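## 4. Setting up a novena

Read this section before you tap anything. Plilix will happily start a nine-day prayer for you with three taps and a cheerful chime, and most of the trouble people write to me about begins with those three taps.

A novena is nine days of prayer, one after another, for one intention. You can keep one with a scrap of paper and a pencil. The app gives you a reminder, the text for the day and a place to tick it off. It does not pray, and I'd be wary of any update that suggests it does.

### 4.1 Before you start

You will need:

- Plilix, version 2 or later
- a novena text, either from the Codetti library or typed in yourself
- the day you want to finish on

Count backwards from the finishing day. If you want the ninth day to fall on the eve of a feast, the app's "Finish by" box ought to work this out, but it counts the feast itself as day nine. I reported this in June. It still does it.

> **Caution:** The Codetti library lists 686 texts. A fair number are the same prayer under different titles, and some carry promises ("never known to fail", "granted before the ninth day") that you won't find in any approved prayer book. Leave those alone. If a text tells you to make 100 copies and leave them in a church, please don't.

### 4.2 Starting the novena

1. Open **Prayers** and choose **New novena**. Ignore **Quick start**, which picks a text for you.
2. Choose your text and read the whole of it, all nine days. Some of the longer ones run well past 500 words a day by the end, and it is better to find that out now.
3. Type your intention. Keep it to a line.
4. Set **Sharing** to **Off**. It is set to **Friends** when you install the app, and your intention may well name somebody who would not thank you for it.
5. Set the start day by hand. Check the last day shown at the bottom of the screen against a proper calendar.
6. Tap **Save**. Do not tap **Save and begin** unless you mean to pray day one there and then, as it ticks the day off by itself.

**Note:** If you typed in your own text, the app splits it wherever it finds a blank line. Put one blank line between days and none inside them. Otherwise day three may turn up as the second half of day one.

### 4.3 Choosing a time and a place

The set-up screen offers a "best time for you", worked out from when you pick up your phone. Mine was twenty to midnight. I don't believe the phone knows when I pray best, and I suggest you pick a time tied to something you already do, such as the kettle in the morning or the washing-up at night.

The same goes for place. The **Prayer corner** page would like you to buy a stand, a candle and a cloth from its partner shop, Peeters. There is nothing wrong with a candle, but none of it is needed. Any room in the house will do, and plenty of people say theirs in the kitchen.
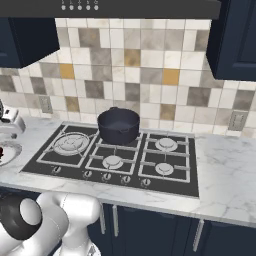 *Fig. 4. Kitchen with range hood and tiled wall.*

Once you have settled on a time:

1. Go to **Reminders** and choose **One a day**.
2. Switch off **Encouragements**. These are short messages such as "You're on fire!", sent at moments of the app's choosing.
3. Pick a sound. **Bell, low** is the least silly.
4. Lock your phone and wait for the test reminder. If none comes, see 4.5.

> **Caution:** If you light a candle, keep it clear of curtains and anything hanging, and put it out before you leave the room.

### 4.4 Missing a day

Sooner or later you'll miss one. Plilix shows a broken chain and the words "Start again?", which has upset more people than any other part of the program. As far as I can learn, the chain was borrowed from a running app.

A novena is a devotion, and a missed day is no sin. Pray the missed day along with the next one, or carry on and finish a day late. If it troubles you, ask your priest, who will almost certainly say the same in fewer words.

To put the record straight in the app:

1. Tap the broken link.
2. Choose **Edit day**, then **Prayed later**.
3. If **Edit day** is greyed out, close the novena, open it again and try once more.

Do not choose **Repair with credits**. Credits cost money. I have asked twice what exactly is being repaired and have had no answer.

### 4.5 When things go wrong

**The reminder doesn't sound.** Check that the phone itself allows reminders from Plilix. Saving power on an older phone can also silence it. If it matters to you, set an ordinary alarm as well.

**Day five shows day four's text.** This follows a change of clocks or a journey abroad. Open **Settings**, then **Date**, and choose **Use phone date**.

**The novena vanished.** Look under **Plistum**, the name given to the old archive. Finished novenas are moved there without warning, and so, now and then, are unfinished ones. Press and hold the title and choose **Bring back**.

**The app says your prayer "scored" something.** Go to **Settings**, then **Progress**, and switch off **Scores**. I can't tell you how the figure is reached. Beril Ateş, who tested this section for me on her own phone, left hers open on the table during supper and was given a higher mark than on any day she had prayed.

### 4.6 Keeping a paper copy

Whatever you think of the rest, do this part. Write the nine days down the side of a card, with your intention at the top, and cross each one off by hand. Keep it inside your prayer book. Should the app lose your place, the card will tell you which day to type into **Edit day**.

The next section covers litanies, including how to stop the voice reading out the responses before you can.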